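1/26/23 packing bench, carton notes

Started in the afternoon with the Korkix cartons, the plain brown ones, and I have opinions already. We still have a mountain of these to fold for the Mahama order (1,507 of them if the sheet on the door is right, and Yaneth swears it is), so I wanted to settle how we fold the tops before everybody gets into their own habits. Because they will! I folded mine one way all last week and Yaneth folded hers another, and when we stacked them together the pile leaned like a drunk.

Her way, for the record: small tabs down first, then bring the two big flaps up until they lean on each other like a little tent, check the inside, then push them down together with flat hands. My way was one big flap down, then the other on top, done. Mine is faster. Hers sits flatter, and I hate that, but the pile doesn't lie. 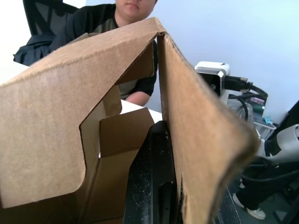
Packing & Cartons, back bench team

So, the tent stage. It's a good place to stop and look at the cut edges before you commit, and the notched ones are where I'd look first. The inner tab has that stepped shape, and if the big flap comes down while the tab is still half up, the step catches in the notch and you get a tear. I did it to four of them before lunch on Tuesday and blamed the cardboard. The cardboard is a bit to blame, to be fair. Some of the edges come out fuzzy, and once an edge has started to fray it only gets worse each time you open and close it.

Tried running a bone folder along the creases (the Closutum one from the drawer, not my good one). Big improvement! The flap stops springing back at you and you don't have to lean on it. It does add time. I folded a batch of 90 with the creases run first and it took me 51 minutes, and that was with one phone call in the middle, so call it a slow number. Want to try again without the phone.

Tape: the Sudance roll is fine on clean board but lifts at the corners if there's dust under it. Wipe first. I know, I know, I said this in the last entry too.

Dust in general is worse than I expected. Every box sheds a little, and after a couple of hours it's on the sleeves and the bench and in my tea. Dark shirts were a mistake this week. Yaneth suggests wiping down at every break and I'm going to say yes before she puts up a sign.

Still open:

Do we keep cartons with a frayed flap? I vote yes if it's an inside edge and the tape covers it. Yaneth votes no. Need somebody to break the tie.

Ask Korkix if the notch can be cut a little wider. They'll want an order of at least 1,000 before they change anything, I'd guess, so maybe tack it onto the next one.

Second bone folder. Please. We keep passing the one back and forth.

Tomorrow I'm doing the creases first on everything and Yaneth is doing the taping, then we swap after lunch.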